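Erkudico研究组招募遥操作示教参与者

发布日期：2018年3月20日

本组研究机械臂如何从人的示教中学习家务动作，现招募9名参与者，另招数据标注兼职2名。

研究内容
今年1月，我们完成了第一轮采集，共得到1,173段示教，其中308段因动作中途停顿过长未用于训练。初步结果显示，由同一人连续示教得到的策略，换到陌生房间后成功率下降较快；多人混合示教的下降较慢，但动作不够平顺。第二轮要弄清这一差别来自人数还是来自示教习惯，因此需要没有操作经验的新参与者。

参与者要做什么
先练习半小时，然后用手柄控制机械臂，完成靠近、抓取、放回等短动作。每次到场不超过两小时，中间有休息，每人共到场四次。动作失败也照常保留，不影响报酬。

参与者条件
年满18周岁，视力或矫正视力正常，双手活动不受限。左利手、右利手均可。曾参加第一轮者请勿报名。

标注兼职
逐段查看腕部相机画面，标出动作的起止时刻和失败类型。需要细心，能连续工作至少三个月，有编程基础者优先。 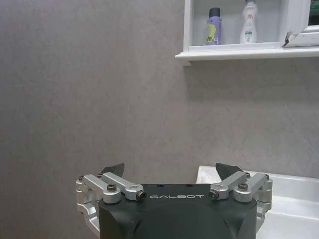 标注规则由项目负责人Fouzia Sethi统一讲解，试标合格后开始正式计酬。两类岗位均按小时付费，交通费另计，具体标准在面谈时书面告知。

数据使用
采集内容只用于研究，发表时不出现参与者姓名。参与者可随时退出，已完成的时段照付报酬。

报名方式
请在Plandby报名页面填写表格，注明“示教”或“标注”，并写清每周可到场的时段。收到表格后，我们会通过邮件联系面谈，名额招满后页面关闭。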